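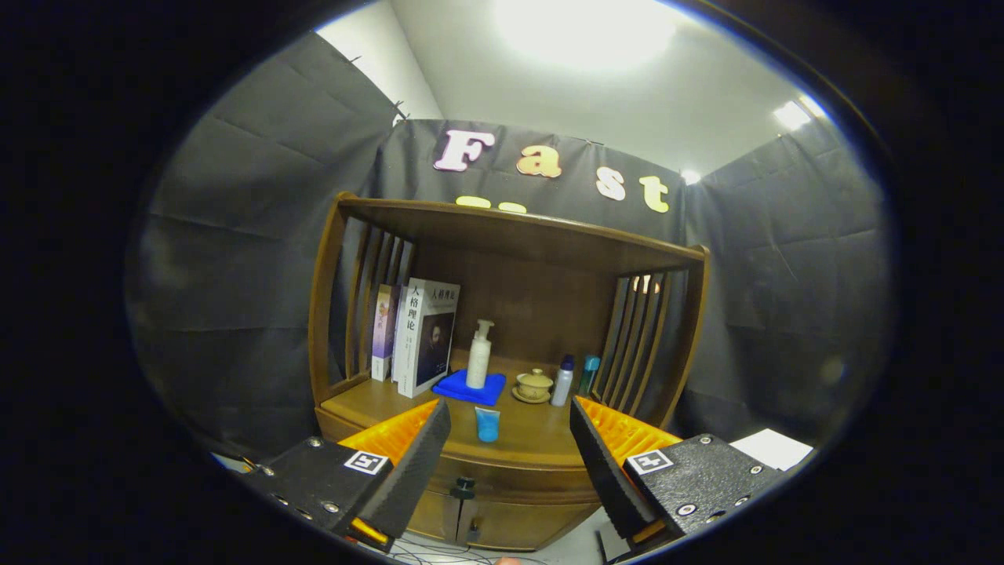

성격심리학 입문 3주차 강의 노트: 유형론은 왜 자꾸 살아 돌아오는가

강의자료실 > 교양심리 > 성격과 측정
검색어를 입력하세요 검색
2024년 9월 | 정리: 마흘렛 찰라

지난 시간 끝에 나온 질문부터 다시 봅니다. "성격 검사는 맞는 것 같은데 왜 못 믿겠다고 하시나요?" 맞는 것 같다는 느낌은 검사의 타당도와 거의 상관이 없습니다. 이번 주 내용은 사실상 이 한 문장을 길게 푼 것입니다.

1. 용어 정리

한국어 교재에서는 '성격'과 '인격'이 섞여 쓰입니다. 중국어권에서는 personality를 人格으로 옮기는 일이 흔하고, 人格理论이라는 제목은 우리식으로 '성격 이론'이라고 읽으면 됩니다. 한국어의 '인격'에는 도덕적 평가가 붙습니다. "인격이 훌륭하다"는 칭찬이지만 "외향성이 높다"는 칭찬도 비난도 아닙니다. 이 수업에서는 '성격'으로 통일합니다. 과제에서 두 단어를 섞어 쓰면 어느 뜻인지 묻겠습니다.

2. 유형과 특질

유형론은 사람을 칸에 넣습니다. 특질론은 사람을 눈금 위에 놓습니다. 외향형과 내향형이라는 두 칸이 실제로 있다면 점수 분포에 봉우리가 두 개 나와야 할 텐데, 외향성 점수를 모아 보면 대개 가운데가 불룩한 봉우리 하나입니다. 그 한가운데를 잘라 왼쪽은 I, 오른쪽은 E라고 이름을 붙이는 것이 유형 검사가 하는 일입니다.

그러면 경계 바로 옆에 있는 두 사람은 점수가 거의 같은데도 서로 다른 유형이 됩니다. 반대로 경계 바로 옆의 사람과 맨 끝의 사람은 같은 유형으로 묶입니다. 정보를 버린 셈인데, 버렸다는 사실은 결과지에 잘 적혀 있지 않습니다.

연습: 키를 '큰 사람'과 '작은 사람' 두 유형으로만 기록한 자료로 옷을 만든다고 해 봅시다. 어떤 문제가 생기는지 세 문장 이내로 쓰세요.

3. 바넘 효과

1948년 버트럼 포러는 학생들에게 성격 검사를 하게 한 뒤 개인별 결과라며 종이를 나눠 주었습니다. 학생들은 평균적으로 5점 만점에 4점이 넘는 점수를 주며 잘 맞는다고 평가했습니다. 종이의 내용은 모두 같았고, 문장은 상당 부분 점성술 책에서 가져온 것이었습니다.

바넘 문장의 특징은 이렇습니다.
- 양쪽을 다 말한다. "때로는 사교적이지만 때로는 혼자 있고 싶어합니다."
- 읽는 사람이 듣고 싶어하는 말이다. "아직 발휘하지 못한 잠재력이 있습니다."
- 반증할 방법이 없다. 틀린 경우를 떠올려 보려 해도 떠오르지 않는다.

각자 인터넷에서 받은 검사 결과지 하나를 가져와 위 특징에 해당하는 문장에 밑줄을 그어 보세요. 남는 문장이 얼마나 되는지 보면 기분이 좋지는 않을 겁니다.

4. 신뢰도와 타당도

신뢰도는 같은 것을 다시 재면 같은 값이 나오느냐의 문제이고, 타당도는 재겠다고 한 것을 재고 있느냐의 문제입니다. 고장 난 체중계가 매번 똑같이 틀린 값을 내면 신뢰도는 높고 타당도는 낮습니다.

유형 검사는 재검사에서 특히 약합니다. 경계 근처의 사람이 많으니 점수가 조금만 흔들려도 글자가 바뀝니다. 검사 회사는 "당신이 성장한 것"이라고 설명하곤 합니다. 글자가 같으면 검사가 정확한 것이고 글자가 바뀌면 사람이 성장한 것이라니, 어떤 결과가 나와도 검사는 틀릴 수가 없습니다. 저는 이런 설명을 설명으로 치지 않습니다.

5. 사례: 리르크홀름의 채용 검사

리르크홀름이라는 회사가 지원자에게 20문항짜리 성격 검사를 시키고, 3000명의 자료로 검증했다고 안내문에 적어 둔 일이 있습니다. 수강생 셀로름 크포도가 문의해서 받은 답을 정리하면 다음과 같습니다.

(가) 3000명은 검사를 받은 사람 수다.
(나) 그중 입사 후 업무 평가까지 확보한 사람은 172명이다.
(다) 172명은 모두 검사를 통과해 채용된 사람이다.

(가)는 검증이 아닙니다. 많은 사람이 풀었다는 뜻일 뿐입니다. (다)는 더 곤란합니다. 떨어진 사람이 일을 잘했을지 못했을지 알 길이 없고, 통과한 사람끼리만 비교하면 점수 범위가 좁아져 상관도 왜곡됩니다. 교재의 '범위 제한' 항목을 같이 읽으세요. 토론 때 레믈렘 웰두는 "그래도 면접보다는 낫지 않느냐"고 반론했는데, 좋은 반론입니다. 다만 그 말을 하려면 면접의 예측력과 이 검사의 예측력을 나란히 놓아야 하고, 회사는 둘 다 내놓지 않았습니다.

6. 그럼 5요인은 믿어도 되나

유형론보다는 형편이 낫습니다. 연속 점수를 쓰고, 재검사 결과도 대체로 안정적이며, 성실성은 학업이나 직무 성과와 어느 정도 관련을 보입니다. 그 관련은 크지 않습니다. 한 개인의 앞날을 점칠 만한 크기가 아닙니다.

다섯이라는 수도 자연에서 주운 것이 아닙니다. 성격을 묘사하는 단어를 모아 요인분석을 한 결과이고, 정직-겸손을 더해 여섯 개로 보는 연구자들도 있습니다. 자기보고라는 한계도 그대로 남습니다. 자기가 성실하다고 답하는 사람과 성실한 사람은 겹치기는 해도 같은 집단이 아닙니다.

7. 읽을거리와 과제

- 교재의 특질 이론 장. 프로이트 장은 다음 주에 다루니 미리 읽어도 됩니다.
- 과제: 시중의 성격 검사 하나를 골라 표본, 재검사 신뢰도, 준거 타당도에 관한 자료가 공개되어 있는지 조사하세요. 없으면 없다고 쓰면 됩니다. 없다는 보고서도 만점을 받을 수 있습니다.
- 분량은 3쪽 이내. 본인의 유형은 적지 마세요. 궁금하지 않습니다.

지난 학기 3월 자료에는 5번 사례가 없으니 선배에게 받은 노트로 대신하지 말 것. 과제 관련 문의는 조교 제우디투 테쇼메에게 합니다.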